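Packing Up for Tapia

The move is set for June. Seven years in the same apartment and I had hoped to stretch it to eight, but the building was sold and the new rent is not something I want to pay. So I'm going to Tapia, where the rents are lower and my sister is a short drive away.

I got three quotes from movers. The cheapest was Bedby, and they charge by the truckload with two hours of loading included. After that it goes up every half hour. The other two wanted a deposit of nearly half up front. I went with Bedby.

The kitchen is done except for a pot, a pan and the coffee maker. Books took 13 boxes. I used small ones this time. Last move I filled big boxes with hardcovers and the bottom went out of one on the stairs.

Clothes are what I keep putting off. I have winter things I haven't worn since I stopped taking the bus to Hullier, and the closet in the new place is a lot smaller. My plan is to go shelf by shelf and decide on each thing once. I've done the top shelf. It took most of an evening.
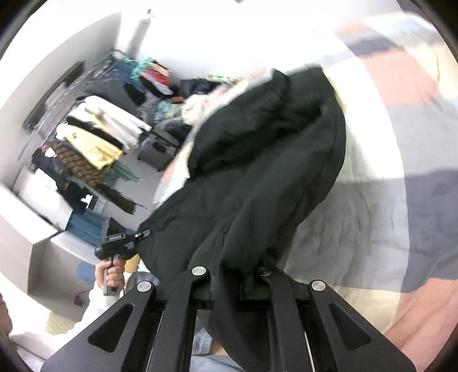 Dark stuff on the bed. 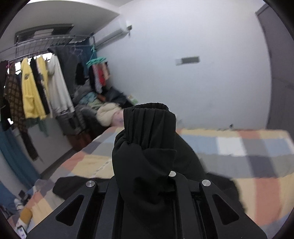 Gion Gruber wrote after my last post that I should skip boxes for clothes completely and use contractor bags, with the hangers sticking out of the top and tied together. He moved twice in one year that way and had everything hung up again before supper both times. His one warning was to write on the bags with tape and marker, as a friend's sweaters once went out with the trash.

I bought a roll of the bags at Rultis yesterday. They were out of the wide tape, so I got masking tape.

Still to do: the power company, the post office form, and the couch. The couch won't fit through the new door. I measured it twice. If anyone local wants it, it's gray, it seats three, and you would have to carry it down from the second floor. Leave a comment.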